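Unit 2: Stability and the centre of mass
26 January session notes, Illow evening course in furniture and lighting design

Read these notes before the workshop. Room 207 is open from the start of the session, and the spring balances are in the cupboard by the door.

## Where the weight acts

Every object has a point where its weight can be treated as acting. We call it the centre of mass. In a plain block it sits in the middle. In a standing lamp it depends on how heavy the base is compared with the pole and the shade.

An object stays upright as long as a vertical line drawn down from its centre of mass lands inside its footprint. Once that line passes the edge, the object tips. Two things therefore matter most: how high the centre of mass is, and how wide the footprint is.

## Round bases

A round base has the same reach in every direction, so the object is no easier to push over from the front than from the side. A square base of the same width reaches further at the corners, but people catch their feet on them. Most of the stands in the Stusau catalogue use a disc for this reason, and you will see the same choice in cheap lamps, hat stands and shop signs.
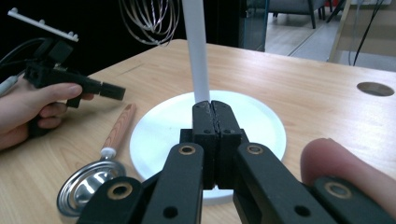 *Fig. 1. Slender upright on a flat circular base.*

The joint between pole and base needs as much thought as the base itself. A sideways push at the top of the pole has a long lever arm, and the whole of that turning effect arrives at the joint. A loose joint lets the pole lean, which moves the centre of mass off the middle and uses up part of your safety margin before anyone has touched the object.

## Working out the tipping angle

Take the radius of the base, r, and the height of the centre of mass, h. The tipping angle is found from

tan(angle) = r / h

Suppose h is 50 cm and r is 15 cm. Then tan(angle) is 0.3 and the object tips at a little under 17 degrees. Adding weight low down reduces h and increases the angle. Adding a heavy shade does the opposite.

## Exercises

1. Recalculate the example with a base radius of 20 cm.
2. A stand tips too easily and the base can't be made wider. Suggest a change and show its effect on h.

Bring written answers to the next session. The chapter on loads in Domański covers the same ground with more algebra. The Cloltudness worksheet is optional, and question 2 on it contains a misprint: the height should be in centimetres.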